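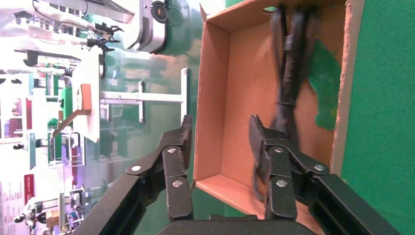 Two grippy fingers and a bundle of black stuff in a cardboard box

How does a robot hand pick things up?

Hold out your hand and pretend you're about to pinch a crisp. See how your thumb and your first finger swing towards each other? Lots of robot hands work in just that way. They don't bother with five fingers. Two will do!

I'm Trinidad Enriquez, and I build things with a bunch of friends in a shared workshop called Skundness. (A shared workshop is a bit like a library, only you borrow drills and benches as well as books.) This spring we've been making a two-fingered gripper of our own, and I've been bursting to tell somebody how it works.

What's a gripper?

A gripper is the hand part of a robot. It goes on the end of the arm, where your hand goes on yours. Ours is called Flimon. Aileen Estrella picked the name and she won't say where she got it.

Why so many joints?

Have a look at the finger on the left in the picture. It isn't one solid stick. It's made of black metal plates held together with round silver bolts, and the plates can swing where they join. Engineers call a set of bars like that a linkage.

You've met linkages before. The arms on a folding desk lamp are a linkage, and so are the bars on some toolboxes that lift the trays when you open the lid. You push one bar, that bar pushes the next, and the whole lot moves together.

The clever bit is keeping the fingertips facing each other. If Flimon's fingers just swung like a pair of scissors, the tips would tilt as they closed, and whatever you were holding would squirt out of the end like a wet bar of soap. Add a second bar next to the first, both the same length, and the tip stays nice and straight the whole way in. Our first go had bars that didn't match -- my fault, I measured from the wrong end -- and it dropped everything we gave it, even a sock.

Why the zigzag rubber?

Metal is strong but slippery. Try picking up a pen with two spoons and you'll see what I mean! So the tips have black rubber pads with little ridges, like the bottom of your trainers. Rubber squashes a bit when it's pressed, and the ridges help it catch on edges. The grabby force between two things that are touching is called friction, and a gripper needs plenty of it.

How hard should it squeeze?

Oh, this one took us ages. Squeeze too gently and the thing falls. Squeeze too hard and you've got a flat thing. Your own skin feels a cup start to slip and your hand tightens up before you've even thought about it, but Flimon's rubber can't feel anything. Kristine Manalo wrote the bit of the program that watches how hard the motor is working. When the fingers meet something solid the motor has to push harder, and that tells the program to stop closing.

She kept a notebook of every single practice grab we did in February. There were 227 of them. Bendy things were the worst by miles. A block stays the same shape wherever you pinch it, but floppy things sag and slide about, and the bit you were aiming for goes somewhere else. If there's a tie around the middle of a bundle, that helps, as the strands can't all wander off in different directions.

Boxes are tricky too. A box has walls, so the fingers have to go in through the open side without bumping anything, and they need space to open up once they're inside.

Make your own pinchy fingers

You'll need:
3 strips of thick card for each finger
Split pins (the brass ones that open like little legs)
Two wide rubber bands
A grown-up to help make the holes

Lay two strips side by side with a gap between them. Pin the third strip across their top ends, then pin their bottom ends to a big piece of card. Push the strips left and right and watch the top one. It stays level! Build another finger facing the first, wind a rubber band round each tip, and try to pinch a cotton ball.

If it wobbles, your pins are probably too loose. Ramil Aquino says his fell apart twice, so you're in good company. When you've got it working, try a shoelace, and then try the same shoelace tied up in a bundle.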